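Equipment planning: tabletop arms, second station

Reading time: 3 min

The capital request for a second two-arm manipulation station at Temthorpe goes forward this round. Readers who sat through the November budget meeting will recall that the first request was sent back for lack of operating costs. The revised version separates purchase, fit-out and consumables, and carries each line over two financial years.

The workload assumption is unchanged. The station handles light household goods: drinkware, trays, towels, clothing. Cups and glasses are the item that drives the gripper specification. They are translucent, they come in several surface finishes, and the starting layout often has them on their sides. A finger pad that suits a smooth wall may not suit a faceted one, so pads are budgeted as a consumable at 98 dollars a pair, with 9 pairs allowed per year.
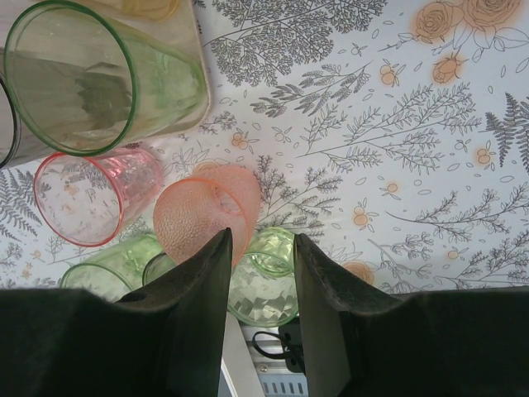
Wrist camera view, tipped glasses on the printed cloth.

Wrist cameras are now a separate line. In the first request they were bundled with the arms, which hid the replacement cost. The Guvar unit is quoted at 759 dollars with its bracket and short cable. We have asked for one spare per station. Lead time from the supplier is 90 days, and that figure has been the main argument for holding a spare on the shelf instead of ordering on failure.

Tablecloths, cups and trays look trivial on the sheet, and the reviewers queried them. They stay in. A patterned cloth under clear drinkware is a harder case for the vision software than a plain bench, and we want that case covered at both stations. The line is small and should be approved with the rest. Colour and finish of the cups should be varied on purchase; a single boxed set is of limited use. 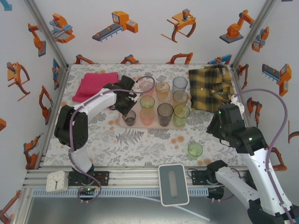 Heather Swanson
Equipment Planning Lead, Corndale

Fit-out is the area most likely to run over. The enclosure needs three walls, corner posts and a front rail of aluminium extrusion to carry the arm mounts and the cable channel. Printed wall panels are priced per set. Cable management should be costed at the start: each arm carries an external cable along its length, and a run that is too short restricts reach at the elbow. Allow slack at the base and clearance above the gripper.

Mixed tasks affect arm selection. Where one arm is at a tray of cups and the other is on a folded shirt, the two want different things from a gripper. Parallel grippers on both arms remain the recommendation, with one stock of pads and one maintenance procedure. The Alarcón quote for interchangeable heads has been noted and is not in this request.

Items still open are floor loading, the position of the isolator, and whether the service contract starts at delivery or at commissioning. Comments on the draft should reach me by 24th March.

Comments

Sheena Baxter
Does the pad allowance cover both arms or is it per arm? The sheet can be read either way.

Heather Swanson
Per station, so both arms. I'll fix the label on the sheet.

benchtop_mk
Would push for service to start at commissioning. We lost a good chunk of cover on the last lathe while it sat in its crate.

R.
Is the spare camera capital or consumable? Finance will ask.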